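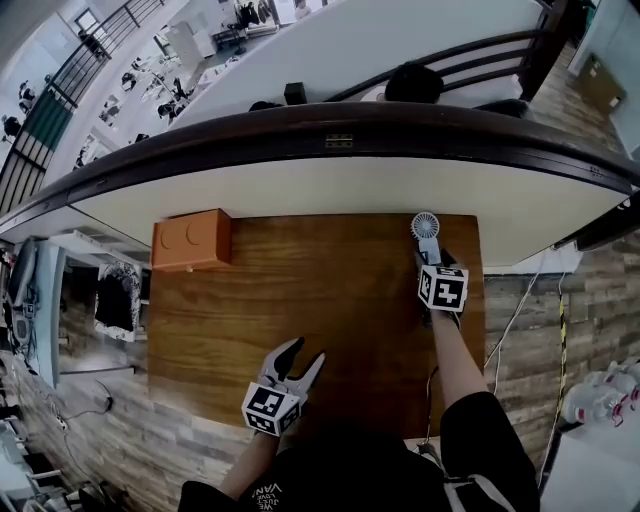

A small handheld fan and a box on a wooden tabletop.

Section 4: Setting up your first learner group in Stasar

Last updated June 11, 2024

I've set up more learner groups than I care to remember, first at Hendley and then at Mostyn (we moved the whole adult numeracy course over in January), so I've put these steps in the order that works for me. You'll need your tutor login and your learner list saved as a spreadsheet. If you haven't got a login yet, go back to Section 2.

1. Sign in and choose Groups from the left-hand menu, then press New group.

2. Give the group a name your colleagues will recognise. I use the course, the level and the site, so mine look like "Numeracy Entry 3 Mostyn". Names can be up to 100 characters, but long ones get chopped on the register screen.

3. Pick the qualification from the drop-down list. Type the first few letters and it jumps there - much quicker than scrolling, believe me!

Note: If your qualification isn't listed, leave the box blank and carry on. You can add it later from the group's Edit page and you won't lose anything.

4. Press Import learners and choose your spreadsheet. The columns need to be first name, last name, date of birth and learner number, in that order, with the headings in row 1.

5. Check the preview. Anything Stasar doesn't like is shown in red, and nine times out of ten it's a date typed the wrong way round. Fix it in the spreadsheet, save, and import again.

Caution: Don't import more than 300 learners in one go. I once tried our full list of 3,620 and the page froze, and I spent the rest of the morning deleting duplicates. Split a big list into smaller files first.

6. When the preview is clean, press Confirm. You'll get a green tick next to each name.

7. Now choose the starting assessment. There are 2 versions, short and full. I give the short one to learners who are coming straight from another course with us, and the full one to everybody else.

8. Set the opening and closing dates. Leave at least a week between them if you can, as there's always a learner or two who misses the first session.

9. Press Publish. Learners will see the assessment the next time they log in.

Caution: Once a learner has started, you can't swap versions for the group. You'd have to reset each person by hand, and their answers go with it.

Note for Kultance users: If your centre keeps its records in Kultance, switch on Sync results under Settings before you publish. Results come across overnight (so don't panic if the page looks bare that same afternoon). Turning it on later does work, but only for assessments finished after that point.

To print the login slips, open the group, press Print and choose Slips. Section 5 covers marking and feedback.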